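To: ustar-users
Subject: Re: [ustar-users] Door opening in simulation, base roll and handle reach
Date: 9 July 2026

Answering the question from earlier this week about the reach numbers. The earlier message asked:

> In the March notes you say the two-arm setup fails on cabinet doors
> "mostly before contact." Does that mean the planner never finds a
> path, or that it finds one and the gripper stops short? We are
> trying to repeat this in the Drurard rooms and see both.

It means the gripper stops short. We ran 637 attempts in the simulator with the Floser policy, and 216 of them ended without the fingers closing on anything. In most of those the planner had a valid path and the arm followed it. The error was in where the policy thought the handle was.

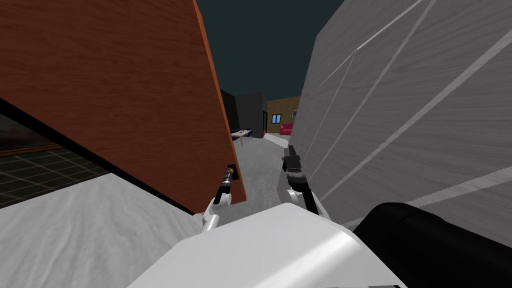
The policy takes the head view and the wrist view and predicts a grasp point in the base coordinates. If the head view is rolled, the horizon is far from level, and the training set had very little of that. The small black handles are the worst case. They take up few pixels, and against dark wood grain a small error in the predicted point is enough to miss.

We tried two fixes. The first was to rotate the head view upright before it goes into the network, using the known camera pose. The second was to leave the view alone and add rolled views to the training data. The first is cheap and can be switched on without retraining. The second took longer but held up better when we added noise to the pose.
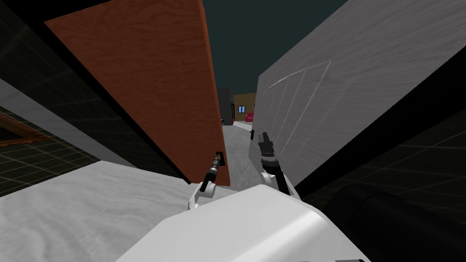

Chan wrote back off-list that the first fix may be hiding a calibration problem in the Drurard rooms, and asked that anyone repeating the test log the camera pose at every step, along with the predicted grasp point. Chan also prefers to report misses before contact and slips after contact as separate numbers. I agree with both and have changed the logging script to match.

The wrist view matters more than I expected. With it removed, the policy still gets the arm close but tends to close the fingers early. With it in, the last part of the approach is corrected in small steps. The weak spot is when the wrist view holds mostly flat wall and gives the network little to go on.

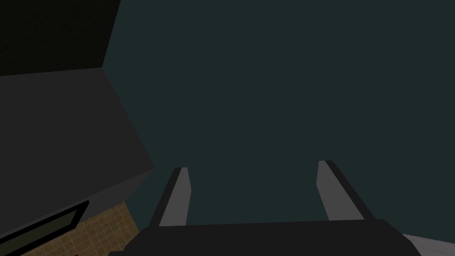 For those cases we now hold the last good prediction for 2 steps and then back the arm off and look again. It costs time, but the retry usually starts from a better pose. I don't have a clean comparison yet for the retry alone, so please don't cite it as a result.

The config files are in the usual Ustar folder. If you still see planner failures with them, send me the room file and the seed and I will run it on our side.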